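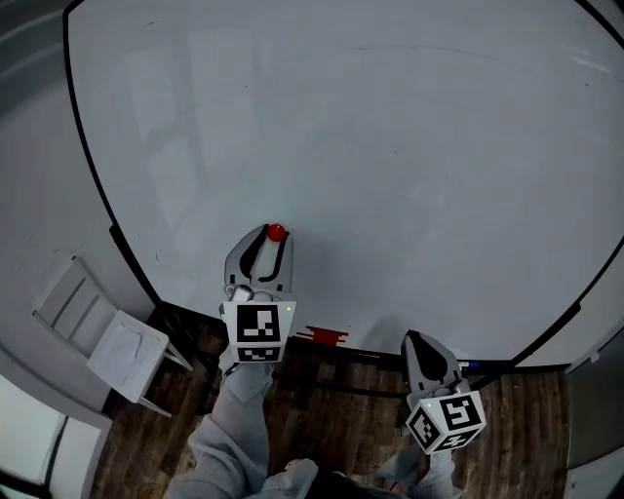

在国外租车自驾:还车与押金退回的办理步骤

很多人把精力放在取车上,到了还车那天反而匆忙,押金拖上几个星期才退,或者回国后信用卡上多出一笔不认识的扣款。本文按时间顺序写还车前后要做的事,适用于在机场或市区门店还车、用信用卡预授权作押金的情况。用现金或借记卡付押金的,流程有些不同,放在后面单独说。

一、取车时先留好材料

还车时能不能说清楚,取决于取车时留了什么。合同签字之前,先找到三个数字:押金金额、自负额、超里程单价。押金是冻结在卡上的钱,自负额是出事故时自己最多承担的部分,两者经常不相等。我上一次租车,合同上押金写的是400欧元,自负额在另一页,字很小,要翻过来才看得到。

车况单上要把已有的划痕逐处标出来,包括轮毂、前保险杠下沿、挡风玻璃上的小坑和车顶。员工说“这种小伤不算”的,也请他写上并签字。自己再绕车一圈录一段视频,开头录到车牌,中间不要停,最后录仪表盘上的里程和油量。视频不用长,光线要够。地下车库太暗的话,把车开到出口附近亮的地方,离场之前录完。

合同、车况单各拍一张清楚的照片,存到手机以外的地方。纸质的留在随身的包里,不要放在车上的手套箱。

二、还车前一天

先查还车地点。机场门店的取车处和还车处有时不在同一层,有的甚至不在同一栋楼,导航上直接搜公司名字,很可能把你带到办公室门口。合同上一般有还车处的地址,以那个为准。如果写的是停车楼,记下楼层和入口编号。

再查营业时间。门店关门以后还车,多数公司允许,但车辆的责任要到第二天员工验车后才转移,这段时间里被别人刮了,仍然算在租车人头上。能赶上营业时间就尽量赶上。

最后查加油站。合同写“满油取、满油还”的,在还车处附近找一家加油站,加满后保留小票。有的公司要求小票上的加油站在一定距离以内,合同的燃油条款里会写。机场旁边的加油站早上排队的人多,价格也高,可以提前一个路口加。注意看清车子加的是汽油还是柴油,油箱盖内侧有标签。加错油不在任何一种车损险的范围里。

电动车看的是电量。有的合同要求归还时电量不低于取车时的水平,低于的部分按固定费用收,不按度数算。充电桩的会员卡如果是租车公司给的,还车时要一起交回。

三、还车当天

1. 收拾车内。后备箱备胎下面、座椅缝隙、遮阳板、车门储物格都看一遍。手机和车机配对过的,在蓝牙设置里删除自己的手机,导航记录也清掉,里面可能有家里或酒店的地址。

2. 清理明显的脏污。普通灰尘不用管,沙子、宠物毛和饮料渍可能会收清洁费。去过海滩的话,脚垫拿出来抖一抖。车里抽过烟的,清洁费通常很高,而且很难争辩。

3. 按指示牌停到还车车位。停好以后先不要熄火,拍下仪表盘的里程和油量,再熄火。

4. 绕车录一遍视频,方法和取车时一样。录到周围的车位编号或者公司的招牌,这样能看出地点。

5. 请员工当面验车。遇到高峰时间,员工会说“放下钥匙就可以走了”,可以请他在合同上写“已收车,无新增损伤”,签名并写上时间。不愿意写的,至少要一张还车收据。

6. 核对最终账单。重点看里程、燃油、额外驾驶人、儿童座椅、异地还车费这几项。我那次跑了446公里,合同不限里程,收据上却有一行超里程费。柜台的Gianni Bianchini查了一下,是选错了套餐,当场改掉了。这种错误在柜台前几分钟能解决,回国后写邮件就慢得多。

赶早班飞机的,给还车留出的时间要比平时多。从停车到拿到收据,加上坐摆渡车到航站楼,我一般留一个半小时。

四、钥匙箱还车

非营业时间还车,一般是把钥匙投进门店外墙上的投递口。投之前确认三件事:车门锁好,车窗和天窗关好,自己的东西都拿出来了。钥匙一旦投进去就取不回来。

随钥匙投的还有一张表格,写车牌、里程、油量、停车位置和归还时间。表格先拍照再投。有些门店的表格放完了没有补,可以用一张白纸照样写。投递口也拍一张,最好能拍到门牌。

五、押金什么时候退

信用卡预授权并没有真的扣款,还车后由租车公司发出解除指令,再由发卡行处理。两边都要时间。公司那边快的当天就发,发卡行那边有的几天,有的要等预授权自然失效。查账时看“可用额度”有没有恢复,不要去交易明细里找退款,预授权解除后通常不会有一笔退款记录。

借记卡和现金押金属于真实扣款,退回的时候有记录,速度也更慢。借记卡跨币种退款会受汇率影响,退回来的数额可能和当初扣的不一样。现金押金要在离开柜台之前拿回来,收据上写明已退。

到了时间还没有恢复的,先问租车公司解除指令是哪一天发的,请他们提供授权码,再拿着授权码去问发卡行。只说“押金没退”,两边容易互相推。

六、收到事后扣款怎么办

回国以后收到的扣款主要有4类:

违章罚款。租车公司会先收一笔处理费,这笔钱是提供驾驶人信息的手续费,罚款本身由当地部门另外寄来。两笔都要付,付了手续费不等于付了罚款。

过路费。电子收费路段没有现场付款的,公司代缴后再加服务费。自己已经在网站上缴过的,把缴费凭证发过去要求撤销。

车损。要求对方提供损伤照片、拍摄时间、维修报价单和验车记录。把取车、还车的视频和签过字的车况单一起发回去。同行的Jonalyn Mercado曾经被要求赔一处轮毂刮伤,折合人民币3,000元,她的车况单上取车时就标了这一处,发过去以后扣款撤回了。

燃油差额。发加油小票和仪表盘照片。

邮件写得短一些,第一行写合同号、车牌和还车日期,下面逐条说明不同意哪一项,附件按顺序编号。要求对方书面答复。如果对方不答复或者坚持收费,可以向发卡行提出争议。争议有期限,从账单日算起,各家银行不同,打客服电话问清楚,不要等到最后几天。

如果是通过中介平台订的车,要分清钱是谁收的。平台收的是租金和平台自己的全险,柜台收的是押金和当场加购的项目。平台的全险多半是先赔后报:柜台先从押金里扣,你再拿单据向平台申请。需要的单据包括租车合同、事故或损伤报告、扣款凭证和信用卡账单,缺一样就会退回来补。事故报告离开当地以后很难补开,还车时就要拿到。

七、材料保留多久

合同、收据、视频和加油小票至少保留到所有押金解除,并且罚款寄到或者确认没有。欧洲一些地方的罚单几个月后才寄出,暑假7月还的车,冬天收到信也是有的。我的做法是保留一年,放在同一个文件夹里,文件夹用合同号命名。绑定的信用卡在这段时间里不要注销,换卡的话告诉发卡行旧卡号可能还有入账。

本网站使用Cookie以改善您的浏览体验。继续浏览即表示您同意我们使用Cookie。 接受 | 拒绝 | 了解更多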